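Linon Garden Tool Storage: Collection Notes

Version 4

Summary

Linon is a set of photographs and written records covering the storage and return of small garden hand tools used in children's programs. It was prepared by the Rebane learning garden to document how shared tools are kept between sessions. The release is intended for people who study household and classroom tidying, object sorting, and the everyday handling of mixed items in open containers.

Contents

The release contains 90 short sessions. Each session covers one round of putting tools away or taking them out. Written records are supplied as plain text, one file per session, and list the container, the type of floor, the tools by color and kind, and the time of day. Sessions carried over from the earlier Giston release keep their original numbering.

Tools and containers

Most of the tools are hand trowels sized for children. Blade shapes differ within the set, and a tool is recorded by its shape and color only. Blue, purple, and green are the most common colors. Metal tools appear less often and are recorded under a separate heading.

Containers are open tubs without lids. Tools are placed in them without dividers and may lie across one another. A tub is recorded as "part full" when any area of its bottom remains clear.

Recording terms

"Pile" refers to tools that touch or overlap. "Upright" refers to any tool whose blade points upward, including one that leans. "Hidden" refers to a tool of which only a part can be seen. Where the kind of tool cannot be determined, the record reads "unknown tool" and gives the color or surface finish.

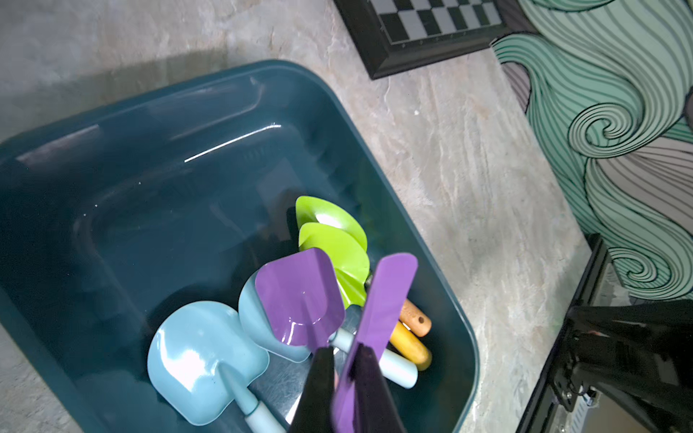 Records do not state the order in which tools entered a tub. Users who require order should work from the session notes, where it was written down in 35 of the 90 sessions.

Known limits

All sessions were held at one site, and the range of floors is narrow. Glossy plastic reflects overhead light, and color entries for such items were checked a second time. The checks led to changes in 10 records, which are marked in the notes.

Access and upkeep

Files are hosted on the Voltden archive. Corrections are accepted through the archive's request form and should give the session number and the line in question. Accepted corrections are published each November.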